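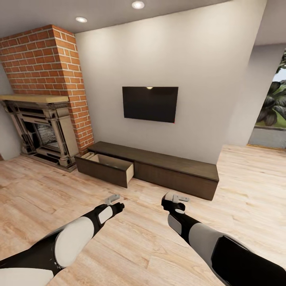 Simulated living room added to the demonstration set

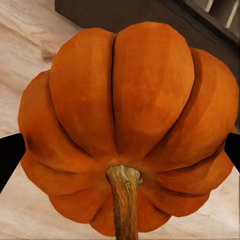

By the Betelow data group | March

Collection in the two-arm living room has reached 371 demonstrations, out of 1,830 planned for all rooms. Each one is recorded in simulation and stored with joint positions, gripper state and every camera view.

Objects now include an orange pumpkin with ribbed skin and a thick stem. Its width leaves little room between the gripper fingers, so approach angle is logged as a separate field. The low cabinet with the drawer at its left end stays in the same place for all runs.

Episodes with dropped camera views are removed before training. The Deltungate split keeps 5 object types for training and holds back 3 for testing.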